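The last basket weaver in Wanov does not want to be called the last

The workshop is behind the old mill in Wanov, and you smell it before you find the door. It smells like a pond in May. The willow lies in a long stone trough, under water, with a plank and two bricks on top. The weaver dries her hands on her apron and asks me to sit on the low bench, because the only chair is full of handles.

She asked me not to print her name. "In the village they know who I am," she says. "And the others can look for the workshop."

The house has a date above the entrance, 1833, but the family did not make baskets then. They made barrels. Her grandfather changed to willow when the brewery in Samham closed and there was no more need for barrels. He planted the first rows along the river himself. Today she cuts from the same field, every winter after the leaves fall.

"People think the weaving is the work," she says. "The weaving is maybe a third. You cut, you sort by length, you tie, you dry, you put in water again. When I finally sit down to weave, I am already tired."

A shopping basket takes 61 rods if it is made the way her grandfather made it. She tells me this number without thinking, and then she laughs. Her daughter once made one with fewer, she says, and it held potatoes very well, so perhaps the grandfather was only stubborn.

I ask about the price. A round basket with a handle costs 120 at the spring market, and some visitors put it back on the table when they hear it. She does not get angry about this any more. In her twenties she tried to be cheaper and made some 700 baskets in one year for a shop called Brullex, which sold garden things. The shop wanted every piece the same. Her hands became so bad that she could not close a button, and in the next spring she told them no.

"They were polite," she says. "They found another person. I hope this person has good hands."

After that she worked for four years in a bakery, mornings only, and wove in the afternoons. The bakery belonged to the Hijazi family, and it was there that she started to make bread baskets, first for the counter and later for customers who saw them and asked. She still makes these. They are low and wide, with a rim thick enough to hold with two fingers, and she likes them dark. 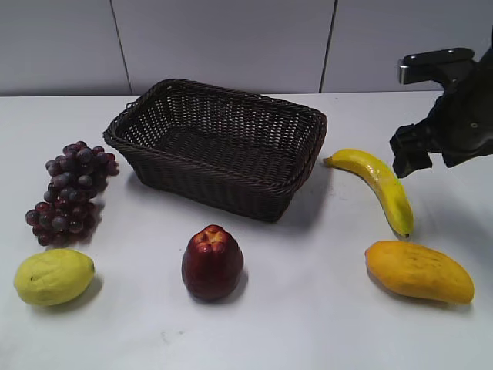
A dark woven basket with fruit set around it.

The color is a question she gets often. Brown willow keeps its bark, she explains, and buff willow is boiled with the bark and then peeled. For a very dark basket she uses stain, two coats, and she says so to the customers. Some of them are disappointed. They hoped for a secret with walnut shells.

We walk to the field before it gets dark. The rows are not long, and at the far end the deer have eaten the tips. She breaks off one rod, bends it around her wrist like a bracelet and lets it go – it springs back straight.

I say that many people in the region call her the last weaver, and I ask how this feels.

"I don't like it," she says. "It sounds as if they are already waiting. There is a young man who comes to me in the evenings, after his shift. His bases are still crooked, but the sides are good. And my daughter can do it, she only doesn't want to."

Back in the workshop she lifts the bricks from the plank and turns the bundles over in the water. They need one more night. She starts at six in the morning, and if I want to see how a base is begun, I can come, but I should bring my own coffee.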